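Início | Quem somos | Agenda | Participe | Contato

Chamada para participantes: arrumar livros na sala de leitura da Runetti

23 de agosto de 2019

A Runetti está procurando gente que goste de livros e tenha paciência com eles – paciência de verdade, daquela de tirar um volume do lugar, olhar a contracapa, pensar um pouquinho e só então decidir para onde ele vai. Desde julho estamos organizando o acervo que recebemos da antiga livraria Valentini. São 2175 títulos ao todo, e os primeiros 1000 já passaram pelas nossas mesas. Falta o resto, e é aí que você entra.

O trabalho acontece numa sala pequena, de paredes brancas e piso de madeira, com uma mesa branca de altura regulável. Quem prefere ficar em pé fica em pé, quem prefere sentar senta, e cada um acha o seu jeito ao longo da tarde. Os livros são empilhados na mesa e dali vão para o porta-revistas, onde esperam a etiqueta.
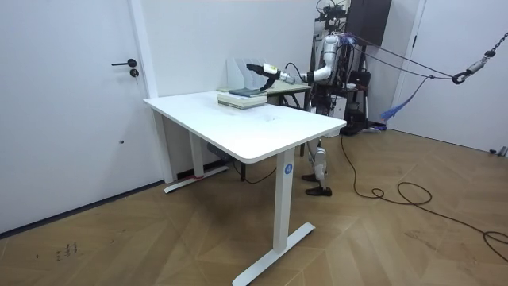 A pilha de livros na ponta da mesa, com o porta-revistas logo atrás.

Não é preciso ter formação em biblioteconomia nem experiência anterior (se tiver, ótimo, venha nos ensinar!). Pedimos que você leia bem em português e se vire com um título em italiano ou inglês, que tenha letra legível e que possa vir pelo menos duas tardes por semana. Quem coordena os horários é Evaristo Farina, que responde a todos os e-mails pessoalmente, às vezes tarde da noite, e com muito gosto.

Em cada sessão você recebe um lote de 50 livros. Anota título, autor e código de barras na ficha, confere o estado da capa e da lombada e separa o que precisa de reparo. Os livros sem código vão para Kieran Wainwright, que cuida das edições mais antigas. Se o lote não acabar no mesmo dia, não tem problema nenhum, ele continua na próxima vez.
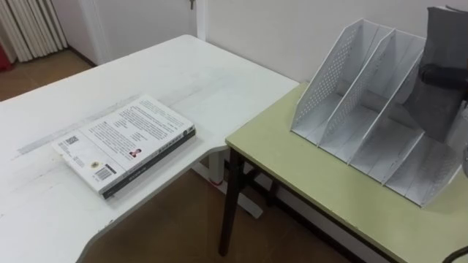 Um livro com a contracapa para cima e, na mesa ao lado, o organizador branco perfurado de quatro divisões.

Os exemplares ficam em pé no organizador, com a lombada para fora, sempre na ordem da ficha. Parece detalhe, mas com a ordem trocada Roel Verstraete passa a manhã seguinte procurando um romance no meio dos manuais de jardinagem, e ele merece manhãs melhores do que essas. No fim da tarde o tampo fica livre para a turma seguinte.

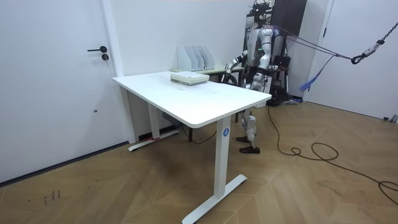

A mesa branca na sala de piso em espinha de peixe.

O que oferecemos: ajuda de transporte, café com bolo no intervalo, certificado de participação e a escolha de um livro entre os repetidos ao final do período – e há repetidos muito bons, inclusive de poesia. As sessões vão das 14h às 17h30, de segunda a quinta, com grupos pequenos para que todos caibam com conforto.

Para se inscrever, mande um e-mail para Evaristo com seu nome, os dias em que pode vir e duas ou três linhas sobre um livro de que você gosta. Não precisa caprichar no texto, queremos só conhecer você um pouco. Se tiver dúvidas sobre o acesso ao prédio ou alguma necessidade especial, escreva também, que a gente conversa com calma e dá um jeito.

Veja também
Oficina de encadernação simples com Corrado Gentile
Doação de livros: o que aceitamos e como entregar
Clube de leitura Lodoleck abre novas vagas

Este site usa cookies para melhorar a sua navegação. Ao continuar, você concorda com a nossa política de privacidade. Aceitar | Saiba mais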